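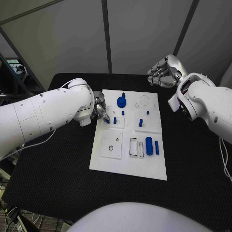 Podine launches ready-to-roll marzipan for home bakers

Aug 3, 2026

Podine, the home baking ingredients company based in Kestow, has announced a new ready-to-roll marzipan for covering fruit cakes, simnel cakes and Battenbergs. It goes on sale this month through independent cookshops and the company's own website.

The marzipan is sold under the Plarketti name and comes in two forms: a plain block and a pre-rolled round, which is 22 cm across and suits the top of a standard celebration cake. Both are made with ground almonds, sugar and glucose syrup, with no added colouring. The recipe contains no egg.

Work on the product began in March of last year, after customers wrote to the company about marzipan that cracked at the corners of square cakes. A panel of 106 home bakers was sent samples and asked to cover a cake at home in their usual way. Their comments led to a softer paste and a less sweet finish – the second of these was the most common request on the returned forms.

"Covering a cake is the stage at which many home bakers lose confidence," said a spokesperson for Podine. "We wanted a marzipan that can be lifted, smoothed and, if need be, taken off and rolled again."

The company advises bakers to knead the block briefly, to roll it on a surface dusted with icing sugar, and to brush the cake with warmed apricot jam before covering. Cakes to be finished with royal icing should be left uncovered in a cool room overnight so that the marzipan can dry.

A free recipe leaflet will be supplied with the first 212 online orders. It includes a simnel cake, stuffed dates and a plum and almond tray bake developed with Srivastava, the Kestow cookery school. The school will also use the marzipan in its autumn cake decorating classes.

Allergy advice: contains almonds. Unopened packs should be stored in a cool, dry place. Once opened, wrap tightly and use within one month.

Trade customers may request samples and price lists from the Podine sales office in Kestow.

ENDS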